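Self-catering at Taddale in March - do we need to bring our own bedding?

Posted by Latifa Tazi

Hi all, I've booked a cottage at Taddale for six nights in March and I'm getting myself in a muddle over what's included. The confirmation says "linen available", which could mean anything! The last place we stayed, over near Urnville, had the beds made up and towels folded on the end, so I didn't think to ask when I booked. This one is let privately by the owner and she's slow to answer emails (lovely when she does, mind you).

There are four of us, two adults and two teenagers, and we're going by train and then the bus, so I really don't want to be hauling duvets about if I can help it. I've also seen a charge of 63 on the booking under "extras" and I can't work out if that's linen, cleaning or the dog we're not bringing. Has anyone stayed in the cottages along the shore road and can tell me what you normally get?

Also, is there a shop you can walk to? The map shows one but it looks very small.

Rok Georgiev

We've been to Taddale twice, both times in one of the cottages past the slipway. "Linen available" there meant sheets and duvet covers if you asked for them beforehand, and the duvets and pillows were already on the beds. Towels were not included either time. I'd take your own, and an old one each for the beach.

The extras charge was linen and end-of-stay cleaning lumped together on ours. I'd ring the owner in the evening if she's not answering emails, ours always picked up after six.

The shop is fine for milk, bread, eggs and firelighters, but it shuts at lunchtime out of season and it caught us out the first day. We ended up having crackers for tea! The bus driver will let you off right outside if you ask him nicely, so you could pick up a few bits on the way in.
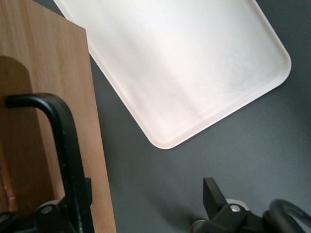 Is the heating included in the price in March?

It depends on the cottage - the ones with storage heaters usually include it, and the ones with a meter don't, so ask the owner which sort she has and whether the meter takes coins or a card. Ours had a meter and we got through a fair bit in the evenings, the wind comes straight off the water.

One more thing, if you're getting the 127 bus, check the winter timetable. We nearly missed the last one back from Prerkis because I'd printed off the summer one like an idiot.

Milovan Mujić

Take towels. And slippers, stone floors.

Radomir Stojanovska

I can't speak for the shore road, we were up the hill behind the chapel, but our place charged separately for linen and they only told us when we arrived. It was all a bit awkward, standing in the porch with the bags while my wife hunted for her purse. So do get it in writing, even if it's only a text.

If it comes to it and you have to bring your own, single duvet covers and a fitted sheet each don't take up that much room. We roll ours up tight and put them at the bottom of the rucksack. Pillowcases we stuff with jumpers for the journey.

I'd also ask about a drying rack. We had none and it rained for most of the week, so there were wet socks on every chair. Lovely walks though, and on a clear morning you can see right across the bay from the top path. Your teenagers might moan about the phone signal - it was hopeless indoors for us, better by the chapel gate.

Latifa Tazi

Thank you all, that's a great help! I rang her just after six as Rok said and she answered on the second ring. Sheets and covers are in the 63, towels aren't, and it's storage heaters so no meter to feed. I forgot to ask about the drying rack, so I'll text her tomorrow.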